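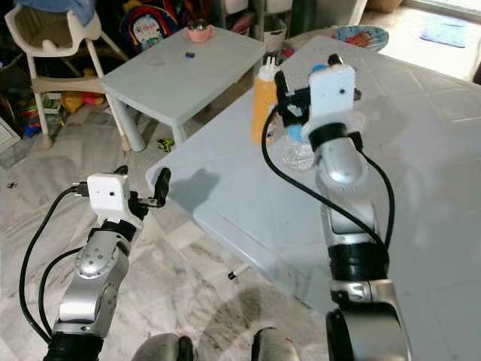 Textbooks > Housekeeping and Food Service > Unit 2 > Chapter 5

Chapter 5: Tables and Work Surfaces

Mon 4 November – by the Ostmont course team

18 shares

A table is cleaned more often than any other piece of furniture in a dining room. At the Wistow training kitchen, students wipe each one before service, between guests and again at closing. This chapter covers the order of that work and the supplies it calls for.

Pale tops show crumbs and smears quickly. Dark tops hide crumbs but show dried streaks. On either kind, most missed dirt is found at the rim and the corners, where a cloth tends to lift.

Start by clearing the surface. Squeeze bottles, cups and clear plastic packaging are moved to a tray, and anything empty is thrown out. Bottles that stay in use are wiped from the cap down – sauce collects under the nozzle and leaves a ring on the table.

Next, wipe from the far side toward yourself in straight, overlapping strokes. Fold the cloth so that a clean face is ready for the second pass. Finish with the edge, then look at the floor below. Small items that have dropped are picked up by hand before sweeping.

Section 5.1 deals with cloths and how to fold them. Section 5.2 compares two ways of setting out a room after cleaning, using floor plans from the Pasaribu dining hall, which seats 200.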